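Home automation > Kitchen and household robots > Rostus arm, sink clearing add-on from Pludport: worth the money?

eleri_maddocks
Joined in February, mostly reading
I've had a quote from Pludport for the Rostus arm with their sink clearing add-on. The arm is fine, I've seen it run at a friend's place and have no complaints. It's the add-on I'm unsure of. The sales page says it handles "everyday items in domestic sinks", and that could mean anything. Has anyone here had it in a real kitchen? I have one deep basin, no draining board, and a family that leaves small things in the bottom of it.

fouad_t
Depends what you mean by small things. Mugs and bowls, yes. Teaspoons, it tries. I had mine for 11 weeks and sent the add-on back but kept the arm. The grip pads that come with it slip on anything smooth, and the replacement pads cost too much for what they are.

salma.cherkaoui
I disagree with Fouad on the pads. They slip if you use them bare. Wrap the fingers and it's a different tool. Support told me the same when I rang, although it isn't in the manual and it should be.

fouad_t
If I have to wrap the fingers myself then the product isn't finished. That was my point when I returned it.

youssra_lamrani
I do paid set-ups for this sort of kit, so take that into account, but I don't sell for Pludport and get nothing from them. Eleri, your sink sounds close to one I've been testing in. Single basin, stone type worktop, tall gooseneck tap right behind it. I used chopsticks and one round item because those are what people ask me about.
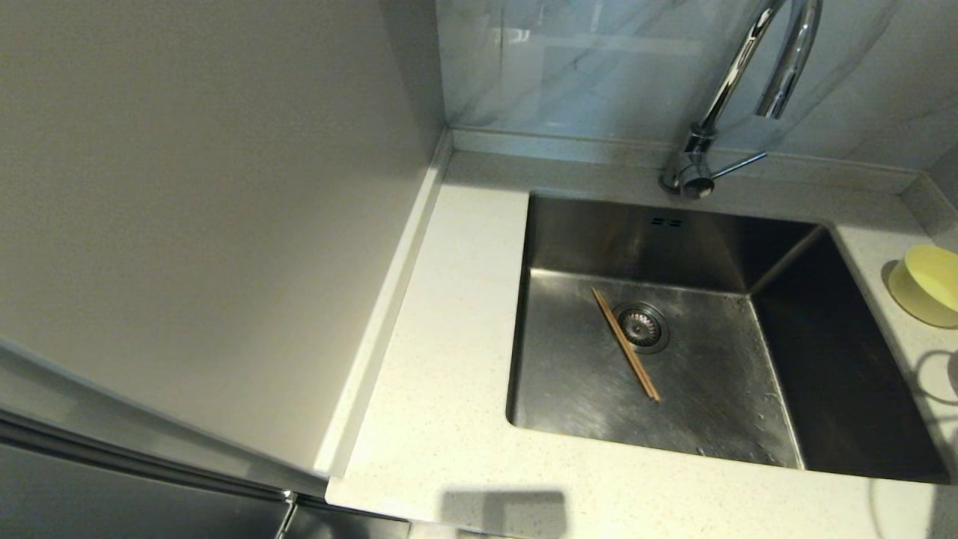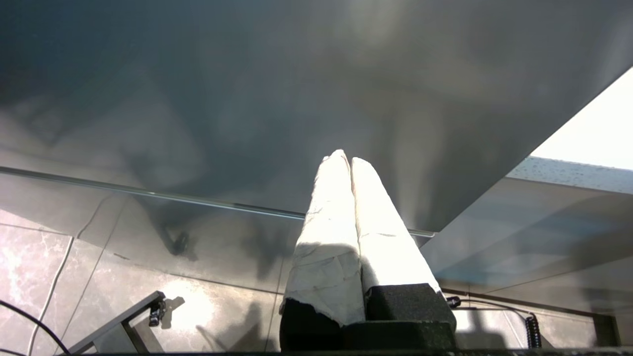
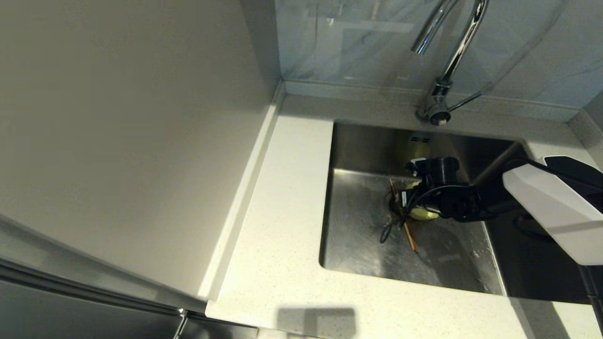
Round things are the easier half. The arm comes over the side of the basin, goes down and closes, and if the first try is off it can have another go without you touching it. Chopsticks are harder. They lie flat and there is very little for the fingers to get under. My settings for those are slow approach, low force, and 2 tries before it gives up and tells you. More tries than that and it just pushes them about.

The tall tap is the other thing to ask Pludport about before you pay. The default path assumes a low tap. You can redraw it in the software but the screen for it is hidden three menus down, and you need to do it again after every update. I have reported that.

eleri_maddocks
Thanks, that's useful. How long did the set-up take you?

youssra_lamrani
An afternoon, and I've done it before. Allow a day if it's your first. Most of that is teaching it where the edges of the sink are.

fouad_t
A day's work to pick up a bowl. I can wash the bowl.

salma.cherkaoui
Not everyone can, Fouad. My mother has bad hands and she can't reach down into a deep sink. For her it was worth it even with the faults. It clears the sink and she loads the dishwasher from the worktop.

fouad_t
Fair enough, I hadn't thought of that use. I'd still say get it on a trial first.

aicha_zaki
Has anyone compared it with the Brodell gripper? Belhaj in town have it for hire and say it fits the Rostus mount with an adaptor. It has narrower fingers, so I'd expect it to be better on cutlery.

youssra_lamrani
I've tried the Brodell once. Better on forks, worse on anything round and heavy. The adaptor adds length too, and under a tall tap you notice that. For chopsticks I couldn't say, I didn't have any with me.

salma.cherkaoui
Watch the cable as well, whichever one you choose. Mine hung low enough to catch on a cup handle until I clipped it higher up the arm. Two clips did it.

eleri_maddocks
Update, 11/26/22. I rang Pludport. They will do a trial of 23 days on the add-on if I buy the arm outright, and I pay the return postage. They also agreed to redraw the path for my tap at the first visit, and I have that in writing. I've said yes to the arm and will decide on the rest when I've used it for a bit. Youssra, could you send me your settings for the flat items?

youssra_lamrani
Sent. Start with the force lower than you think it needs, and take the knives out first.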